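Bowl sorting, quick version. Did this at the Husidbridge place in March, writing it up before I forget.

1. Everything off the shelf. Wipe the board.
2. Group by size, not color. Color is tempting, ignore it.
3. Wide ones go underneath, smaller ones nest on top. Two to a stack, no more or they stick.
4. Leave one bowl single, the one you grab most.
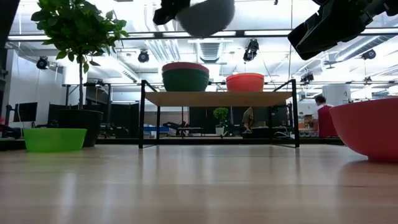

Pilkington wrote in to say three to a stack is fine if you put a paper towel between. Ok, try it. Haven't myself.

5. For the leftovers, spread them on the table, rims up, so you can see the insides. Check for scratches and cracks. Thin see-thru plastic goes first, so look there twice.

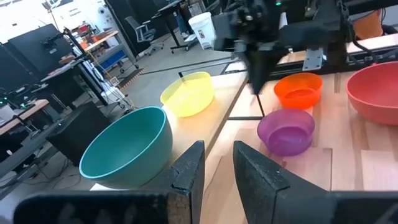
Plemau asks, what about bowls with no match? Keep them seperate, low shelf, use for fruit or keys or whatever.

6. Put back the good ones. Heavy at the bottom.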